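Seit gestern Abend steht es fest: Gullolham ist aufgestiegen! Ich habe heute Morgen noch heiser am Frühstückstisch gesessen und den Spielbericht zum dritten Mal gelesen, und jetzt muss das alles raus, bevor ich wieder halbwegs vernünftig werde.

Wer hier länger mitliest, weiß, dass ich seit August an einer Idee herumbastle. Ich nenne sie den Villalba-Faktor, nach der Mannschaft, bei der er mir zum ersten Mal aufgefallen ist. Gemeint sind Torhüterinnen, die im Handball kaum spektakuläre Paraden zeigen und trotzdem jede Partie mitentscheiden, weil ihr erster Pass so verdammt schnell ist. Valentina Retamal ist für mich das Paradebeispiel (ja, Wortspiel, ich lass das stehen). Ihre Fangquote liegt irgendwo im Mittelfeld der Liga, damit gewinnt man keinen Pokal. Aber schaut euch an, was nach dem Fangen passiert! Der Ball ist weg, bevor die Gegnerinnen überhaupt umgedreht haben.

Gegen Flulel hat das gleich 5 Tore aus der ersten Welle gebracht, vier davon durch Vitória Veloso, die auf Linksaußen losrennt, sobald der Wurf die Hand der Gegnerin verlässt. Das ist riskant. Wenn der Ball doch reingeht, fehlt sie eben kurz in der Deckung. Trainer Ignacio Domínguez lässt sie trotzdem laufen, und ich liebe ihn dafür.

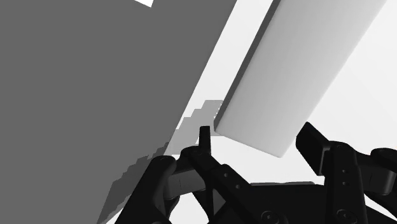 ## Und die Abwehr?

Lizelle Van Wyk im Innenblock, was soll ich sagen. In der zweiten Halbzeit stand es lange 17:17, die Halle wurde immer lauter (2154 Zuschauer, für uns ein Rekord!), und sie hat da hinten einfach weiter verschoben, geredet, gezeigt. Zwei geblockte Würfe kurz hintereinander, dann der Gegenstoß, dann die Auszeit von Flulel. Von da an lief es.

Yaroslav hat mir in der Pause noch erklärt, warum das mit dem frühen Loslaufen auf Dauer nicht gutgehen kann. Yaroslav Nazarenko hat selbst Oberliga gespielt und meistens recht. Nächste Saison vielleicht wieder, da warten Gegner wie Gaton, die den Rückraum ganz anders absichern und nach jedem Wurf sofort zwei Leute hinten haben. Darauf bin ich jetzt schon gespannt. Ob Retamal dann öfter den ruhigen Ball auf die Mitte spielt? Im Hinspiel gegen Villalba hat sie das ein paarmal probiert, und es sah gar nicht schlecht aus.

Die Dauerkarte ist jedenfalls verlängert, wieder Block C, wieder neben der Trommel.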